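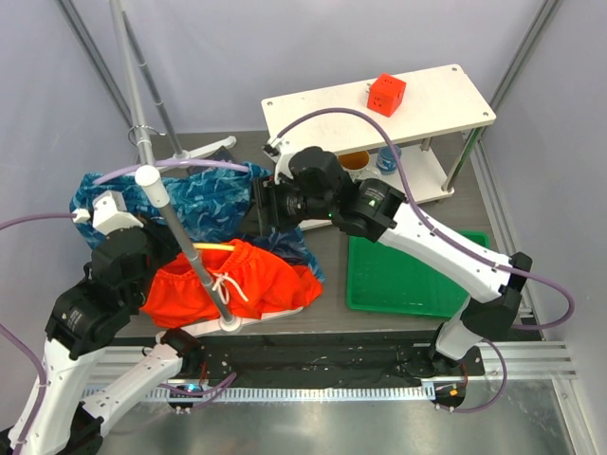
Summer things, out at last

I do love the first warm week, when the swim things come back out! The orange shorts are the ones with the white drawstring — I always tie it in a bow before they go away in November, or one end slips inside and you're fishing for it half the morning.
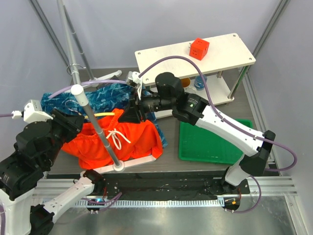 The blue patterned one gets a hanger, and shorts get folded once.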